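Gripper trials: frequently asked questions

Why do you test on an old computer?
A motherboard has narrow spaces and small parts, so it shows the weak sides of a gripper fast. We work beside the CPU bracket with the Sernell two-finger model.
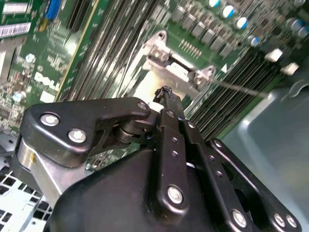
Shigeru Hattori writes that he would compare the Rizvi fingers at low force first, before any change of the camera.

Can it take a processor?
This is our second task. The Lusska controller closes the fingers in 11 small steps.

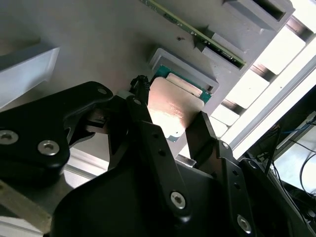
Fingers at the processor in its tray.

Which camera position is best?
We prefer the wrist.

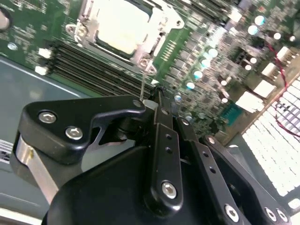 With a fixed camera the arm often hides the socket, and we must stop.

Contact: Humaira Pirzada | © Randuvari | Back to top

Related
Controller settings for small parts
Choosing finger tips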